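Las iglesias sin edificio propio

La comunidad de Osside celebra su culto dominical en una antigua nave de almacenaje que nunca fue inscrita como lugar de reunión. Durante la mayor parte del año la circunstancia carece de consecuencias. En diciembre, cuando la asistencia aumenta y las actividades se prolongan hasta pasadas las diez de la noche, la administración municipal recuerda por escrito que el local está autorizado para un uso distinto y que su aforo no ha sido determinado.

El caso dista de ser aislado. El registro provincial de entidades religiosas recoge 3056 asientos, y una parte considerable corresponde a congregaciones que se reúnen en espacios arrendados: bajos comerciales, aulas cedidas por horas, salones de hotel. La inscripción reconoce a la entidad, pero no legaliza el inmueble. Entre una cosa y otra se extiende un terreno administrativo en el que conviven ordenanzas urbanísticas, normas de protección contra incendios y criterios técnicos que varían de un municipio a otro.

En Trekine, la ordenanza vigente exige licencia específica a todo local de culto con capacidad para más de 200 personas. Por debajo de ese umbral basta una declaración responsable. La distinción parece sencilla sobre el papel, si bien su aplicación ha generado expedientes de larga duración. Una congregación evangélica presentó la declaración, fue requerida para aportar un estudio acústico y, entregado este, recibió un segundo requerimiento sobre la anchura de las salidas. Entretanto, los oficios continuaron con las puertas laterales cerradas y con un número reducido de fieles, conforme a la medida cautelar dictada por el propio ayuntamiento.

Los servicios jurídicos municipales sostienen que el procedimiento es idéntico al que se sigue con academias, gimnasios o salas de exposiciones. Las entidades religiosas objetan que la equiparación desconoce la naturaleza de su actividad: un gimnasio puede posponer su apertura sin que se vea afectado un derecho fundamental, mientras que la suspensión del culto incide directamente en la libertad religiosa de quienes lo practican. Ambas posiciones encuentran respaldo en resoluciones anteriores, y la falta de un criterio uniforme obliga a litigar caso por caso.

El precedente más citado en la comarca es también el más antiguo. Una disposición de 1815, conservada en el archivo parroquial de Storkora, prohibía toda reunión religiosa fuera de los templos reconocidos y encomendaba su vigilancia a los alcaldes. La norma perdió vigencia hace generaciones. Algunos estudiosos del derecho eclesiástico advierten, no obstante, la persistencia de una mentalidad según la cual el culto legítimo es el que tiene campanario – o, al menos, fachada – y todo lo demás requiere una explicación. 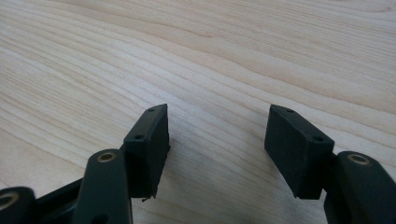

Nithin Rodrigues discrepa de esa lectura y considera que la historia explica poco de lo que ocurre en las ventanillas municipales. A su juicio, la mayor parte de los retrasos obedece a la escasez de técnicos y a formularios concebidos para comercios, en los que una iglesia, una mezquita o un templo budista no encuentran casilla adecuada. Reclama por ello un modelo de solicitud propio, con plazos ciertos, antes que una nueva ley.

La propuesta ha sido acogida con interés por varias confesiones, aunque con matices. La asociación cultural islámica de la calle El Sherbiny, que mantiene una sala de oración en un antiguo taller, teme que un formulario separado acabe convirtiéndose en un régimen separado. Sus responsables recuerdan que ya en la tramitación anterior se les solicitó una relación nominal de asistentes, requisito que no figuraba en ordenanza alguna y que fue retirado después de una queja formal. La parroquia católica vecina, que cuenta con edificio histórico y no precisa licencia, suscribió aquella queja.

El pleno de Trekine tiene pendiente el debate de una modificación de la ordenanza. El borrador, de 2 artículos, fija un plazo máximo para resolver y establece que los requerimientos técnicos deberán formularse de una sola vez. Queda fuera del texto la cuestión del suelo, acaso la más delicada: en los barrios de reciente construcción las parcelas reservadas a equipamiento religioso son escasas y se adjudican mediante concurso, procedimiento en el que las comunidades pequeñas rara vez pueden acreditar la solvencia exigida.

En Osside, mientras tanto, la congregación ha encargado a un arquitecto el cálculo del aforo y ha trasladado la vigilia de diciembre a las seis de la tarde. El informe deberá entregarse en el registro municipal junto con los planos de evacuación y el contrato de arrendamiento.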